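Clollham Parish Allotment Records – README

Last updated Wed 3 August by Prasanna Sultana. Replaces the old notes file, please delete your copy of that.

What this is

Transcribed plot books for the allotments at Clollham. 1131 entries, one per plot per season. Typed up from the paper books, which are now too fragile to be handed round. Started as a list for my own use, got bigger. Covers who held the plot, what rent was paid, what they said they grew, and any remarks.

Files

plots.csv – the main one. Start here.
remarks.csv – longer notes, joined on entry number.
names_lookup.csv – spellings I've treated as the same person. Argue with me if you disagree.
stillik_map.txt – plot boundaries, old numbering against new. Stillik is the lower field by the brook, for anyone not local. It was renumbered from the gate end after the path was moved, so old plot 4 is not new plot 4. This catches everyone out.

Columns in plots.csv

entry – running number, no meaning beyond that
book – A or B, the green book and the one with no cover
plot_old, plot_new – see above. plot_new blank if the plot was lost to the car park
holder – surname first. Initials as written
rent – in pence, converted. Original wording kept in rent_raw
crops – separated by semicolons, order as in the book
state – the inspector's word for it: good, fair, rough, gone
sure – y or n, whether I could read the line properly

Blank means blank in the book. A question mark means there is writing but I couldn't make it out. Please don't mix these up when you tidy the data, they are quite different things and somebody has already done it once.

How it was typed

Straight from the page, one line at a time, no guessing at crops. Second pass done from the other end of each book so I wasn't tired in the same places. Around 600 lines have had the second pass so far. The rest are single typed, treat with a bit of care, mostly book B. 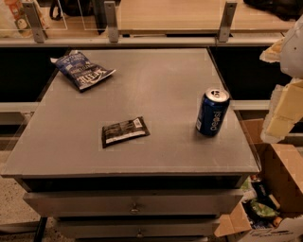

Spellings left alone in crops. So you'll get "brocoli", "marrers", "scarlett runners" and one holder who wrote "usual" eleven seasons running. If you want clean crop names make your own column, don't overwrite mine.

Rents are a mess. Some paid by the rod, some by the plot, some paid in kind (a sack of spuds, twice). Where it was in kind rent is blank and rent_raw has the words. Half years were charged from October, and the clerk sometimes put these under the year before and sometimes the year after. I have left them where he put them. Don't add up a year's rent and expect it to match anything.

Known problems

– Two pages stuck together in book A. Not going to force them. Entries missing there, numbers skipped on purpose.
– Zürcher comes out as garbage if you open the file in the wrong encoding. It's UTF-8. Same family also appears as Zurcher and Zircher, all in the lookup.
– "Posis" in the crops column. Appears all through the Stillik plots and nowhere else. Might be posies, cut flowers for the church stall, might be short for something. Left as it is. If your gran had a plot down there please ask her.
– state is one man's opinion and he clearly had it in for the top row.
– Some dates in remarks.csv are the date of writing and some the date of the visit. No way to tell teh difference that I've found.

What not to use it for

Settling who had which plot. The books aren't a legal record, and neither is this. Also not much good for yields, no weights were kept. Good for names, crops, and how fast plots changed hands.

Living people

Anyone still holding a plot has been taken out, as have remarks about health or money troubles. If you find one I've missed tell me the entry number and I'll pull it the same day.

Corrections

Entry number, what it says, what you think it should say, and how you know. Send one message with the lot in it, not ten. Photos of old rent cards very welcome, I'll type those up as well.

To do

finish second pass on book B
check plot_new for the brook side, some look off by one
ask about the stuck pages at the county record office
sort out the seed order slips, seperate file probably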